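Open Day at the Drasitz Robotics Hall: Frequently Asked Questions

Who may attend?
The open day is free to the public. Children under 12 must be accompanied by an adult. Each session admits 50 visitors, and places are assigned in order of registration.

What will be demonstrated?
The main demonstration is the shop counter station, prepared by the Lernow project. A robot arm with a two-finger gripper works at a counter stocked with packaged food and bottled drinks, beside a barcode scanner and a tray. Each run lasts 40 minutes, including time for questions.
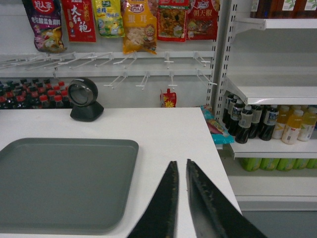
Visitors stand behind the yellow line while the arm is powered. Staff will invite small groups forward once the operator, Shivam Mittal, has confirmed that the arm is stopped.

Are the products real?
Yes. The shelves are stocked with ordinary groceries, several of them with Chinese labels. They are not for sale. Refreshments are available at the Mistura café on the ground floor.

Does the robot work on its own?
In part. Some runs are guided by an operator and others are not. The presenter, Urmila Vishwakarma, will announce which kind is being shown before each run begins.

May I take photographs?
Yes, without flash. Tripods are not permitted in the hall.

Is the hall accessible?
There is step-free access from the east entrance. A hearing loop is fitted in the lecture room — please request a receiver at the desk.

How do I register a school group?
Write to Shalini Solanki in the visits office by March 15, 2020. Groups that cannot be placed will be offered a session in May.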